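Workshop tips: trying out hand-held grippers on the kitchen table

I've had three hand-held grippers through my hands since July, and people keep asking which one to get, so I've put my notes in one place. They're tips more than a proper review. My test kit is whatever comes out of the kitchen cupboards, plus a set of kitchen scales and a roll of masking tape.

The three are the Bridard (the cheap one), the Stivwood long-arm, and a Niven kit that I bolted together myself over a wet weekend. All of them work the same way: you squeeze the handle, the linkage pulls the two fingers together, and a little camera watches what the fingers are up to.

Start with the fingers shut

I used to go straight in and grab things. Now I begin every session with the fingers closed and look at the line between them. If there's daylight at the tips and none at the base, your linkage is out of true and everything you pick up will twist. The Niven was dreadful for this until I slackened all the screws, squeezed the handle hard and did them up again with the fingers pressed together. Ten minutes' work, and it's been fine ever since!

Use big plastic tubs for the nudge test

Before I try lifting anything I do a nudge test. Bring the closed fingers up to the side of a large tub with a lid, go as slowly as you can, and stop just before you touch. It sounds daft but you find out very quickly how well you can judge distance through the camera. With a close lens a big tub swallows most of the view, and a plain, shiny one is harder to judge than anything with a label on it. I was miles out to begin with – I kept shoving the tub across the table when I thought I still had a finger's width to spare.
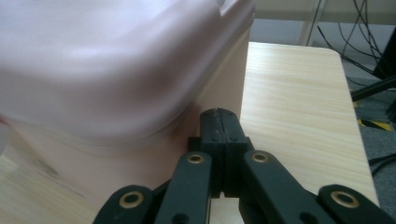
Fingers closed and nearly at the side of the pink tub. Brass grommets on the black arms.

Do it from the left, do it from the right, then swap to a different camera height and do it again. The Stivwood has its camera set further back, so you see more of the table and less of the tub, and I found I was much braver with it. The Bridard makes you work for it.

Look after the joints

Plastic arms rubbing straight on a screw will wear, and you'll feel it as a sort of slop in the handle. Grommets or bushes in the holes make a big difference. Wipe them with a dry cloth and leave the oil in the cupboard, as it picks up fluff and you end up with grey paste in every joint (ask me how I know). If a joint squeaks, try a scrape of candle wax.

Weigh what you lift

I fill a jam jar with rice to set weights and write the number on a strip of tape. 100 g is a nice easy start. All three managed 220 g without complaint. At 817 g, which was a full jar with a couple of old bolts pushed in, the Bridard's fingers splayed and the jar slid gently back to the table, the Niven held on if I didn't tilt it, and the Stivwood didn't seem to notice. Do the heavy ones over a folded towel. Rice gets everywhere.

Rubber bands, then proper pads

Bare plastic fingers on a smooth tub are hopeless. A wide rubber band round each fingertip is the quickest fix going, and lasts me about 40 grabs before it rolls up. I've since moved on to the stick-on pads from Flultero, which you cut with ordinary scissors. Wipe the finger with a bit of surgical spirit first and leave the pads overnight. Cut them slightly short of the tip too, or the edge lifts the first time you slide a finger under something.

Mind your light

A table lamp on one side gives you a glare on anything glossy, and the camera makes it worse. I get on best with the big light on and the lamp turned to the wall. Overcast mornings are lovely.

So which one?

For fiddly things, the Niven, now that the fingers line up. For weight, the Stivwood, though my wrist aches after half an hour with it. The Bridard I'd still give to a beginner because it's cheap and you can get spare arms for it, but put pads on it the day it arrives. I haven't tried any of them on cutlery yet – forks next, probably, and then those horrible slippery soup spoons.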